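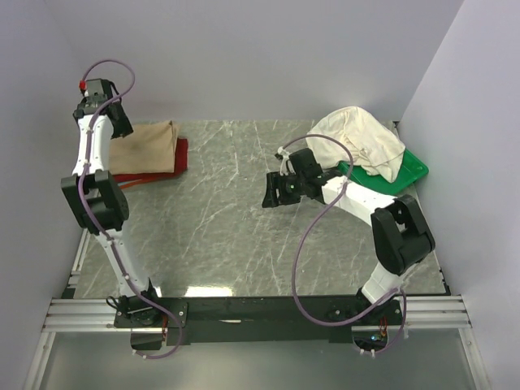 Hi Kelly,

February update on the Litari folding work, a bit later than I promised (sorry, I was waiting on the last batch of runs).

The short version is that the two-arm setup can fold a small cloth now, on most days, if you let it take its time. We got through 310 attempts this month and it finished 80 percent of the ones that started with the cloth lying flat. I'm really happy with that! In the fall we were celebrating when it got hold of a corner.

Crumpled cloths are another story. Picking one up is fine, but then it has to find two corners, and it'll happily pinch the middle and carry on as if all's well. Lacey has been going through the bad runs one by one and thinks a good half of them go wrong in the first grab. So that's where March is going. Liam wants to try a little shake before the second arm comes in, which I was rude about until he showed me his numbers.

You asked whether any of this could go to the Pearce laundry by summer. I'd say no for folding. A person there does a towel in a few seconds and we take some 3 minutes, and that's with me standing by. Stacking things that are already folded, maybe. I'd like to try that one properly before I say more, and Suleiman has offered to write up what their night shift would need from us.

Money: we're under on travel and over on parts, mostly gripper pads and cable clips. I'd like to move 3000 from one line to the other if you're OK with it. Kolbrún has the form and just needs your signature.

I'll send the run logs separately, they're too big for email.

Suleiman says hi.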